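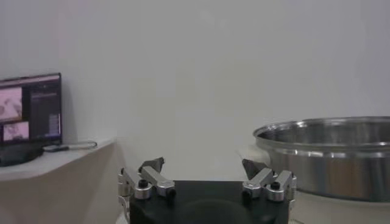 We made it back from Brosodgate last night, and my legs still feel like they're on the bus. It was 143 miles door to door, and most of that is good road until you pass the turnoff for Clamero, where the pavement quits and the potholes take over. I'm typing this slowly with a mug of tea and a heap of unwashed clothes beside me, and after a week of red dirt and bright blue doors it's odd to be looking at plain white wall and a monitor with a thin black edge again. I keep wanting to get up and go see what's happening on the street!

So, the trip. We were visiting the little church school at Wirnia, which we first saw in December when it was four walls and a lot of hope. It has a roof now! There are four classrooms, and the kids in the youngest class sang us every song they knew (and then the first one again, because we clapped too hard). The teachers walk in from the villages on the far side of the river, and when the water is high they have to go the long way by the bridge. I tried the long way myself one morning and I was no use to anyone until lunch.

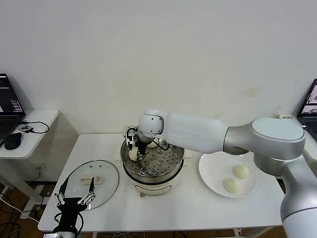 The nights were cooler than I packed for. I had one thin sheet and a sweater, and I wore the sweater to bed every night with the hood up. The roosters start up well before light, and once they're going you may as well get up and help with the water. The pump is at the bottom of the hill, naturally, and the village is at the top. I carried half a bucket and spilled plenty of it down my skirt, and a girl who came up to my elbow passed me with a full one on her head, chatting the whole time.

We spent two days in Brophy on the way home, mostly for the market. If you go, go early. I came away with seven yards of cloth that I have no plan for, a sack of peanuts, and a pair of sandals that gave me a blister before we reached the bus park. Food was rice and leaf stew, and then more rice and leaf stew, and I loved it - though by the end I was dreaming about soft white bread and anything cooked in a steamer.
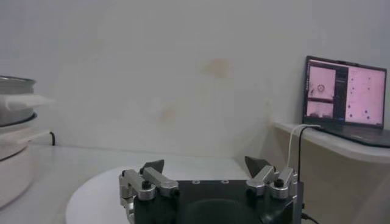 Gripper against the gray wall

The bus home was its own adventure. We were told it would leave when it was full, and I thought it was full when I got on, but I had a lot to learn. Two more families, a mattress and several chickens later, we pulled out. The man next to me slept on my shoulder as far as the Clamero turnoff and then shared his oranges with me, so I think we're even.

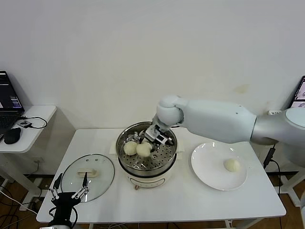
Two buns on the steamer tray

A few people have asked about the book drive. We took 100 reading books with us this time and they're already on the shelf in the second classroom. What the teachers asked for next is exercise books and chalk, both of which we can buy in Brophy, so please don't mail any! I'll put up a note when we've worked out the next visit. For now I have laundry to do, and there's still sand in my left shoe.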